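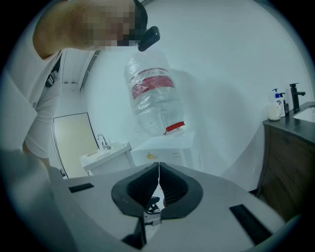 Pince portative Drarnus

La pince portative Drarnus est un outil de préhension tenu à la main, équipé d'une caméra à grand champ, qui sert à enregistrer des gestes destinés à l'apprentissage de bras robotisés. Elle est fabriquée par la société Dalgleish et a fait l'objet d'un essai comparatif avec la pince Hikow, mené au laboratoire Brodunham sous la direction de Beatriz Neves.

Description

L'outil se compose d'un boîtier gris clair et de deux doigts noirs opposés, dont la face intérieure est texturée. L'opérateur le tient par une poignée latérale. La caméra regarde vers l'avant, au-dessus des doigts, et son image circulaire couvre à la fois la zone de prise et une bonne partie de la pièce. La pince Hikow, plus ancienne, emploie des doigts lisses et une optique plus étroite.

Essai comparatif

Le protocole a été rédigé par I-hsuan Wu et Po-yen Kuo. Il comporte 19 tâches domestiques, réparties entre cuisine, rangement et point d'eau. Chaque tâche est exécutée avec les deux pinces, par des opérateurs qui changent d'outil à mi-séance. L'essai a donné 1 924 enregistrements, dont 183 ont été écartés pour cause de suivi de position interrompu.

Les tâches du point d'eau portent sur une fontaine à bonbonne retournée, avec un robinet d'eau chaude à collier rouge et un robinet d'eau froide à collier bleu. 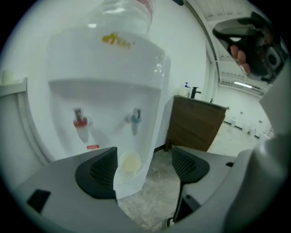
Le gobelet est l'objet le plus difficile de cette série. Sa paroi fléchit sous une pression modérée, et le protocole impose de le saisir près du fond. Les leviers des robinets demandent au contraire un appui franc, doigts fermés. La bonbonne n'est jamais saisie par la pince - sa mise en place se fait à la main.

Résultats

Selon le rapport de Pei-shan Yen, la Drarnus l'emporte pour les petits objets souples, et la Hikow garde l'avantage sur les poignées de tiroir, où son boîtier plus étroit gêne moins. Le champ large facilite le recalage de la position, mais déforme les bords de l'image - 379 enregistrements ont dû être recalibrés avant usage.

Limites

L'essai ne mesure pas la fatigue des opérateurs. Tzu-hsuan Tu a également relevé que toutes les tâches du point d'eau utilisaient un seul modèle de fontaine. Une seconde série, avec des doigts de rechange plus courts, est prévue pour le mois d'août.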